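The tablecloth from Verkau

For a long time I wanted a cloth for the folding table in our back room, and in the end I bought the yellow one from the shop in Verkau. It cost 228, more than I planned to pay, but the checks are cheerful and I am glad each time I come in with my tea.

The table still collects everything. I put a bottle down for one minute, and it stays there until September. So I made a small rule for myself: on Friday evening each thing must go back to its own shelf.

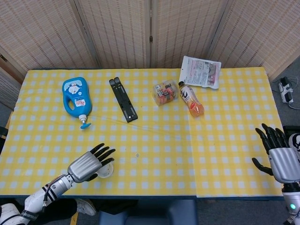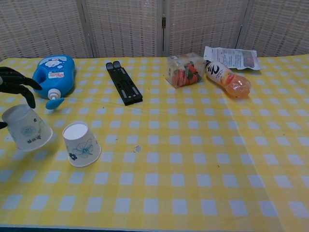
The pump bottle, the black folding stand, the little clear box and the drink all lie toward the back, in front of the screen.

Bartoš wrote to me that a rule for Friday is too late, and that a tray would do more than any rule. Put the small things on it, he says, and you carry them away in one trip. He may be right. In Filtivley I saw a flat tray, but it was too wide for my shelf. I will measure again before I go back, and I must also wash the cloth, for the first time, at a low temperature.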